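Chapter 7
Small Parts on Shared Surfaces

7.1 The sorting problem

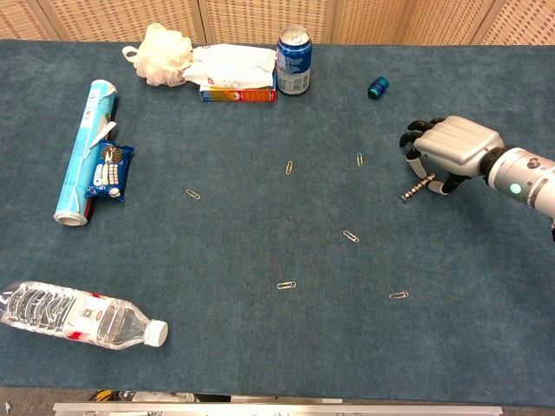
One reader of the first edition objected that paper clips and threaded parts should never share a table with drinks and packaging in the first place, and that a chapter on sorting them was a chapter on bad habits. The objection is noted. Most working tables are shared, however, and the methods below assume mixed contents.

A small part is defined in this chapter as any item under 60 mm in its longest dimension. Small parts are sorted by three properties: length, cross section and surface finish. Paper clips are flat and bind to one another – threaded parts roll and must be stored in a tray with a raised lip.

Surface covering affects retrieval. Carpeted tops limit rolling but hold thin wire at the level of the pile, so that a fingertip grip requires more downward pressure than on a bare top. The Werklow trial recorded 193 retrievals on carpet over 24 days.

Section 7.2 covers clearing order. Section 7.3 introduces the Tidik tray layout.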